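December, shop notebook, mock-up deck
Job 279, Sorrentino building, scupper leak

Started before seven because I wanted the hose on the mock-up while the shop was still quiet enough to hear a drip. For anyone picking this book up cold, the Sorrentino job is the low flat roof with the parapet all the way around it and the scupper on the north side that stains the wall under it. We've been up there more times than I care to write down. The owner is a very patient man and keeps offering us coffee, and that makes it worse.

Irfan Bugti built me a piece of that parapet at full size, corner and all, with a scupper box let into it the way the old crew did theirs: flange set on top of the field sheet, one bead of sealant, nothing behind. He even copied the slightly crooked cant strip, bless him. I had 34 inches of wall to work with, enough for the box and a decent run of membrane on either side.

Ran water against the wall first, above the box, with the nozzle on its softest setting. Nothing. I gave it through two cups of tea and still nothing, and I'll admit I was getting cross with it. Then I dammed the outlet with a rag and let the water stand in the mouth of the box, as it would with leaves in it, and in came the drip, on the left side, well away from where the stain is on the real building. So the water is getting under the flange at the bottom corner and traveling along the deck before it drops. I had been blaming the coping since the summer. Corrado D'Amico said flange the first time he saw it, and I have told him he may be smug until lunch.

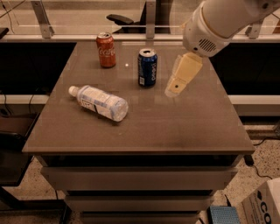
After that I pulled the flange off and looked at the sealant bed, and it was worse than I'd hoped, skinned over nicely on top and barely holding to the metal underneath. You would never have guessed it from above. Irfan and I had a good talk about how shine fools people on inspections, me included. A clean glossy coating throws light back at you the same way that gray-brown tabletop does, with the white spot between the Coke and the Pepsi, and from the top of a ladder I've taken a patch of glare for a puddle and, on a bad day, a puddle for glare. Please get down and put your palm on it. I've written this on the inside cover of the book too.

Second mock-up. Same wall, new box, and this time the flange goes between plies. Order of work as we did it, so the next person doesn't have to reconstruct it from my scribbles:

Cleaned the metal with solvent and scuffed it with a gray pad.
Primed both faces of the flange with the Ison primer and left it until it was tacky to the knuckle.
Set the flange in a full bed of sealant on the field sheet, pressed from the throat outward.
Fastened through the flange, close to the outer edge.
Stripped in over the flange with a 3 inch lap past the metal on every side, corners rounded with scissors before they went down.
Ran the roller over it, then the small brass roller in the corners, where I always find a fishmouth if I go looking.

The corners are still the fussy bit. I cut the first one square out of pure habit and it lifted as soon as I looked away, so I peeled it and did it over with a rounded one. Cyrill Camenzind suggested warming the patch a little with the gun before setting it, low heat, moving all the time, and I have to say it lay down beautifully after that. He learned it on standing seam work years ago, and I'm not sure how it carried over, but I'm keeping it.

Left it under weight to sit. Flood test goes on when the sealant has had its time, and I don't want anybody turning the hose on it early to see (you know who you are, and I say it with love).

Things I still want to know. Whether the real deck slopes to the box at all. My memory says it does, but my memory also said coping. Whether there's wet insulation along the path from the corner to the stain, and how far it goes. Saulius Jaunzems is going to take the moisture meter up and chalk it out for us. If it's wet past the first board we'll have to open it up, and then I'd want to quote that part separately and explain it to the owner face to face over one of his coffees.
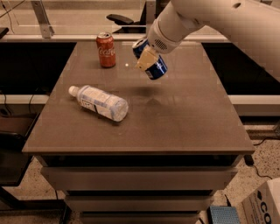 Tsehay Weldu
Shop lead, Kalthorpe Roofing

Added later, same page. Saulius rang from the roof. There is slope, not much, and it runs to the box, so that's one worry gone. The insulation reads wet from the left corner of the scupper along the wall and stops at the second board joint. He cut one small core to be sure, patched it straight away, and the deck under it is sound. I was so pleased I read the whole thing out to the shop.

So the repair will be 2 boards out and replaced, old box out, new box in between plies as on the second mock-up, and a strainer on the front so the leaves have a harder time of it. I'd also like an overflow on that side if the wall will take one. The owner may not love another hole in his parapet, but standing water found its way in once and it'll go looking again.

For the order: primer (we're down to the last can of Ison and it's a sticky one), gray pads, brass roller for Irfan because mine keeps going home in his apron, and a sample of the Ondonura strip-in membrane. The rep left a swatch and it bent around the corner very nicely cold, but I haven't stuck any of it to metal yet and I won't put it on a customer's roof before I have.

Mock-up one stays on the rack with the bad flange hanging off it. Leave the rag in the outlet, I want to show Cyrill's new starter where the drip comes in.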